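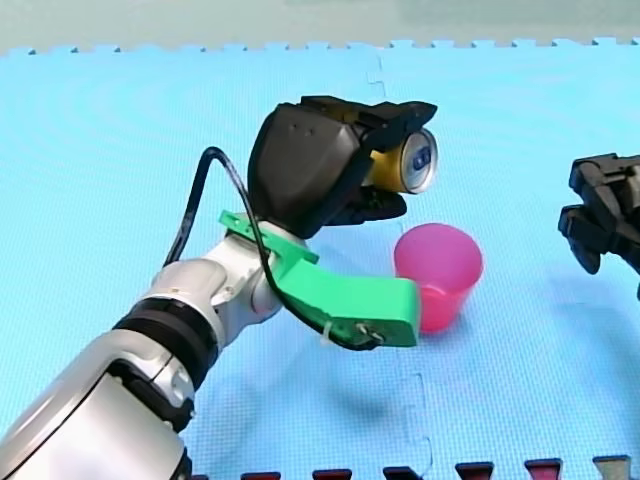
A yellow drink can, one of the many things worth a rinse before it goes in the bin.

Getting the Recycling Corner Under Control
by Moataz Alaoui

I love a tidy recycling corner, and it took me years to get one! Ours used to be a leaning pile of bags by the back door, and every warm spell brought ants. Here are the habits that finally stuck.

Rinse while you wash up. Save the last of the dishwater for cans and jars. A quick swirl is plenty, and then they go upside down on the rack with the cups.

Check what your town takes. Mine wants lids left on plastic bottles and taken off glass jars, and the next town over does the opposite. Tape the list inside a cupboard door (ours is on the one under the sink).

Use two narrow bins and skip the one big one. They slide in beside the fridge, and a full one is light enough for my youngest to carry out! 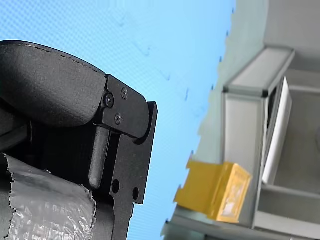
Keeping Smells Away

Baking soda is wonderful stuff. Shake a couple of spoonfuls into the bottom of each bin, lay a sheet of newspaper over it, and change both when you empty the bin. For a bin that's already sour, fill it with hot water and a good splash of white vinegar, leave it 60 minutes, then scrub with an old dish brush and dry it in the sun. I do all of ours in May, before the real heat starts.

Flattening Boxes

Slit the tape first and the whole thing folds like a dream. I keep a cheap box cutter on a hook right there, up high. Stack the flat boxes on edge behind the bins, tie them with string on collection night, and keep one or two good sturdy ones back for mailing birthday presents. Pizza boxes get torn in half at our house: clean lid in the paper bin, greasy bottom in the compost.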